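**Drawer front sticks after I move apartment, how to fix without taking everything apart?**

posted by tomasz_b

Hello all. I moved in January to a smaller place on the fourth floor, and my old Stitmont chest of drawers came with me. In the old apartment every drawer was running well. Now the bottom one goes in until the last centimeter and stops. I must push with my knee. The two upper drawers are fine.

What I already tried:

- candle wax on the runners
- taking out all the sweaters (no difference)
- a folded card under the front left foot
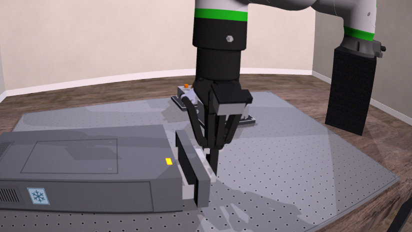
*Drawer handle, gripper finger next to it.*

The chest is 70 cm wide and it stands next to the radiator, because there is no other wall for it. I don't want to buy a new one. The same model costs 334 now and it is made thinner than before. Can the wood change its size in a few weeks? Or did the movers bend something? They carried it on its side.

---

**Kirstin Mackay**

Yes, wood can change in a few weeks, but near a radiator it normally gets smaller, so I would look first at the floor. Put a level on the top, one time left to right and one time front to back. If the chest is twisted even a little, the bottom drawer feels it first, as it is closest to the feet.
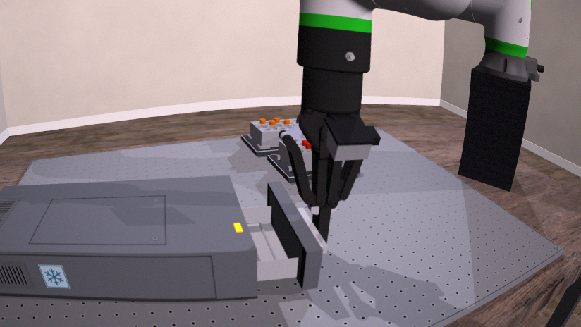
*Drawer open, fingers inside.*

Then pull the drawer completely out and measure the two diagonals of the opening. They should be the same. In my case the difference was four millimeters, and the reason was the back panel. It had come out of its groove on one side. I pushed it back, put new small nails every 10 cm, and the drawer was good again. Please empty the upper drawers before you do this, I did not and I regretted it.

Don't sand anything until you have measured. What you take away in dry winter air you will miss later.
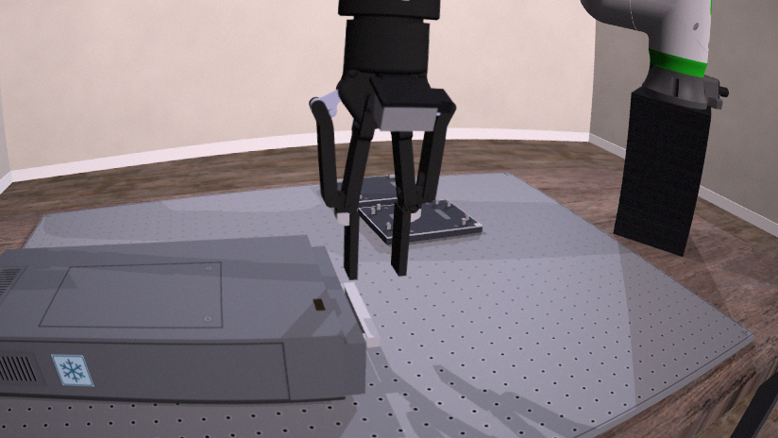 *Gripper above the table, fingers apart.*

If the diagonals are equal, look at the runners with a flashlight. A screw head which stands out one millimeter is enough to stop the drawer at the end.

---

**gokura_fan52**

just buy metal slides. I put Karlow ones in mine, part 3805, finished in one evening. wax is for candles

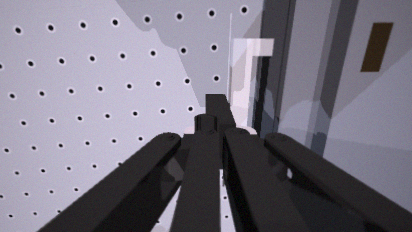
tomasz_b wrote back that the level showed the right back foot too low, and that the panel was also loose at the bottom corner. He has put a thin piece of cork under the foot and will nail the panel when he can borrow a small hammer. The drawer closes by hand now, still a bit slow in the last part. He asked if the Karlow slides need more space at the sides, as his drawer has only five millimeters on each one.

**gokura_fan52**

mine needed 13 each side, so no, you would have to make the drawer smaller. ok then do the nails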